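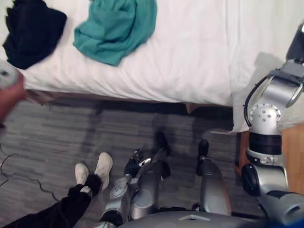
The Plemell flat sheet in white, dark bed frame just showing underneath.

I have never trusted the phrase "hotel quality" on bedding. Which hotel? I've slept in some where the sheets felt like a shower curtain. So when the Plemell flat sheet came with those words on the packet twice, I was not in a generous mood.

The claims first. Plemell says 400 thread count, cotton, "wrinkle-resistant finish," and a "generous drop" on all sides. The drop part is fair enough. It hangs over the side of our bed and down past the top of the frame, with enough fabric to tuck if you're a tucker. I'm not, so it hangs.

The wrinkle-resistant part I would argue with. It's smoother than my old one, I'll give it that, but it still has soft creases across the middle and more of them toward the corner where the fabric goes over the edge. If you're expecting the flat white bed in the catalog, get your iron out or lower your hopes. White shows every fold, and it also makes anything you dump on the bed look like a mess. A crumpled teal thing and something black are enough to make the whole room look untidy.
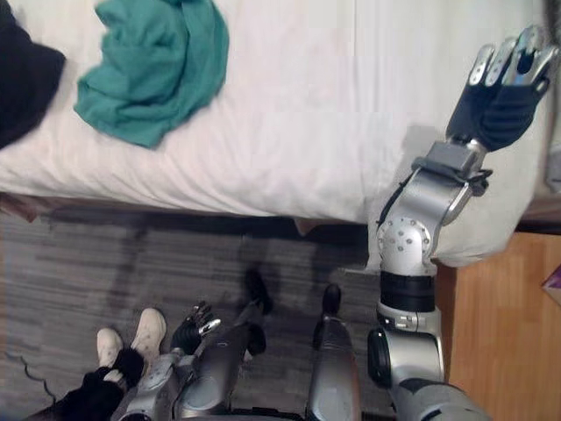 Thread count is another thing I'd take with a pinch of salt. My previous sheet was a Draltotel, sold as 252, and with my eyes shut I could not tell you which was which for the first week. After 26 washes I can, a little. The Plemell has gone softer and the Draltotel never did. Whether that is the thread count or just a better cotton, the packet doesn't say and neither does customer service, who sent me a link to the page I had already read.

My friend Mirko Marchetti bought the same sheet in February, in the gray, and thinks I'm being mean about it. His has pilled near the feet. Mine hasn't so far, but he has a dog and I don't, so make of that what you like.

Size is where I'd be careful. On the long side it covers well and the dark wood shows only as a narrow strip. But a sheet with this much spare fabric will bunch up against whatever stands next to the bed, and mine ends up over the top of the nightstand at one corner. I push it back and the next time I make the bed it's there again.

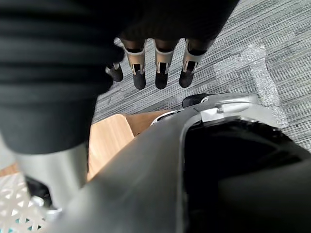 I looked at the Cleserus sheet as an alternative. It's cheaper and has a shorter drop, which would suit a small bedroom with furniture close in. I only handled it in the store and it felt thin, but I haven't slept on it, so that's as far as I'll go.

Would I buy the Plemell again? On sale, yes. At full price, no – you are paying extra for a wrinkle finish that I can't find. Three and a half out of 5, and the half is for the softness.

Review by Declan Mulcahy, 17/11/2022

Contact us | © Flores Home Reviews | Back to top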